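The bed that holds everything

17/09/2023

Quick one, I have to be out of the house by two and there are still things to put away.

So the new sheet is on. Finally. I've been living with the old striped one since June and it had gone thin in the middle, the kind of thin where you can see the mattress label through it. The new one is from Liapis, the Gutarar line, deep pockets, elastic the whole way round. Color is called "olive leaf" on the packet. It's sage. Greyish sage on a dull day. I like it more than I expected to, and I chose it in a bad mood with a parking ticket in my pocket.

Getting it on took two goes. First go I had the long side on the short side, which you only find out at the last corner, when you're kneeling on the mattress pulling with both hands and swearing. Turn it round, start again. Wall side first, always wall side first. You have to lie flat and shove your arm down the gap to get the corner under, then come back out and do the easy side standing up.
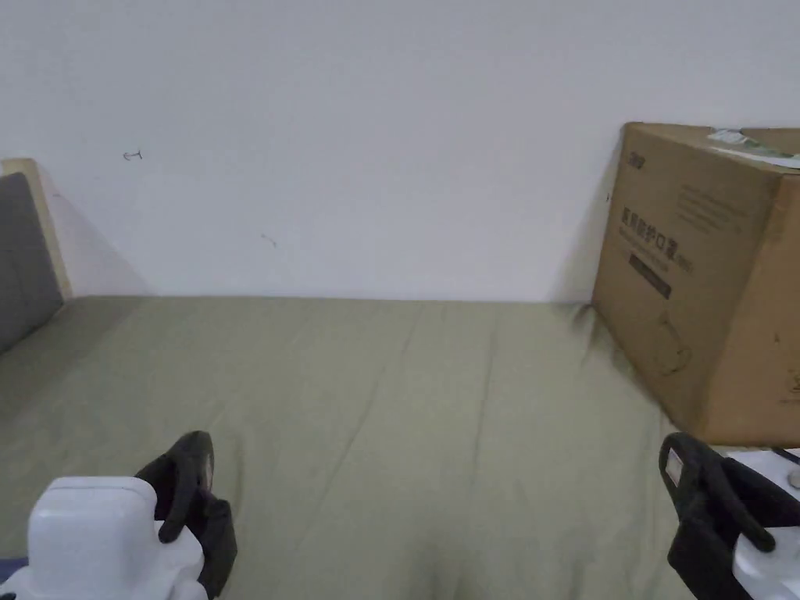 I wanted the bed cleared and made up by the weekend so it could be a bed again and stop being a shelf. That's the whole project. Everything that comes into this flat lands on the bed first: mail, clean laundry, shopping, things on their way to some other room. Even now, with the new sheet on, the big carton has gone straight back against the wall and the sheet is already dipping and wrinkling round the bottom of it. And there's that one long fold down the middle that I've smoothed out I don't know how many times. Fold line from the packet, I think. It'll wash out or it won't.

The wall needs doing too. The pen marks are mine to fix now. The one that looks like a little hook or arrow, up on the left, was there when I moved in, I'm nearly sure. I tried a damp sponge on it, nothing. Tried the white eraser thing, and all that did was make me worry about a shiny patch. Antigoni Vrettos from work says to forget cleaning and touch it up with leftover paint, and I do have half a tin of Brika matte white somewhere, unless it's dried up. Next month. Maybe.

What I do like is how the headboard looks with the green. Grey panels, pale wood round them. With the stripes it looked like a waiting room. With this it looks like somebody thought about it, and I'm happy to take the credit.

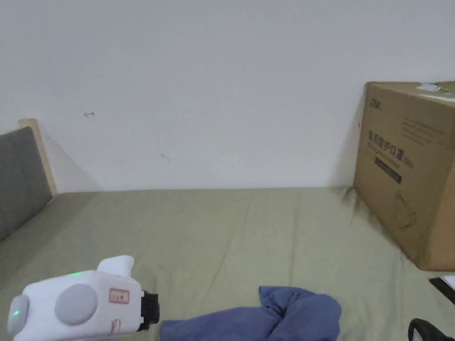

Do you need to wash a new fitted sheet before it goes on?

I'd say wash it if you've got time, mostly to get the packet smell out and let it shrink before you judge the fit. I didn't. I wanted it on.

Ok, the cloths. I keep a stack of them, small ones, some blue, some white, and they never go in a drawer like normal cloths, they drift. So part of the morning was folding. My way is in half, in half again, edges more or less meeting, done. I don't do thirds. Thabiso Sithole once showed me a way with thirds where they stand up by themselves in the drawer like little books, and it's beautiful, and I did it for one week.

Folding on a made bed is so much nicer than folding on a table. You've got the space, you can spread out, you don't have to move a mug. The downside is that you mess up the sheet you just pulled flat, leaning over all the time. I gave up on flat. Fairly flat is fine.

The order I do it in, if anyone wants it:

Big things first so they stop being in the way. Then anything cloth. Then paper. Then the small hard stuff that doesn't belong to any group, cables and chargers and so on, which goes in a shoebox and I pretend that's a system.

I always get stuck at the paper. You pick up one letter and you're reading it and it's twenty minutes later and you're sitting down. This time I put it all on a clipboard and told myself no reading till evening. Mostly worked.

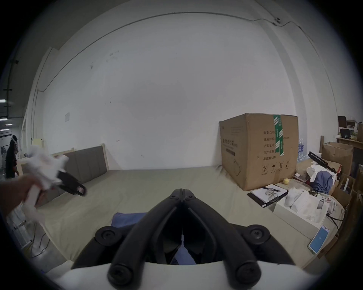
Blue one folded on the bed, white one next.

I also want to get that cable off the floor by the left side of the bed. It trails exactly where my foot goes. There are sticky clips for this, I own sticky clips, I have owned them for ages. They are in the shoebox. The cable up by the ceiling I'm leaving alone, too high, and I've stopped seeing it.

And the laundry from yesterday still has to come in off the rack. And I need to find the spare pillowcases, which don't match the new green at all, they're a sort of salmon. Liapis had matching ones. I stood there holding them and put them back, and now of course I want them.

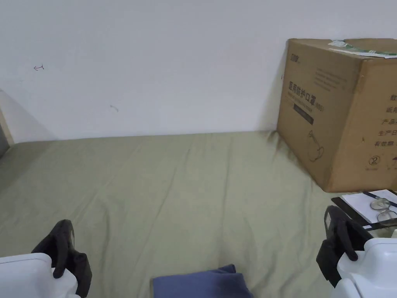 Filed under: bedroom, things with no place

The carton then. It's the mask box, says so on the front in big Chinese characters, little line drawing of a mask and everything. It's a good solid carton and that's half my problem, I can't bring myself to flatten it. It says two years on the side for the shelf life, so at some point I need to sit down with the production date and work out where that leaves us. Not today.

Where does a box that size even go? Top of the wardrobe is full. Under the bed would be ideal, but I'd have to measure and I think it's too tall by a finger. The hall cupboard is where the vacuum lives, and the vacuum and I have an arrangement. So for now it stays on the bed against the wall.

Glasses are on the clipboard, pen underneath them, so at least I know where those are. I've lost more time in this flat to looking for glasses than to any actual cleaning. Clipboard is a decent spot for them. Black and white against the green, easy to spot from the door.

Still to do: pillowcases, sticky clips, paint tin, laundry in, read the dam letters. If anybody has a trick for getting the packet crease out of a fitted sheet wihtout taking it off again, leave it in the comments, I'll look tonight.

Right, shoes. Going.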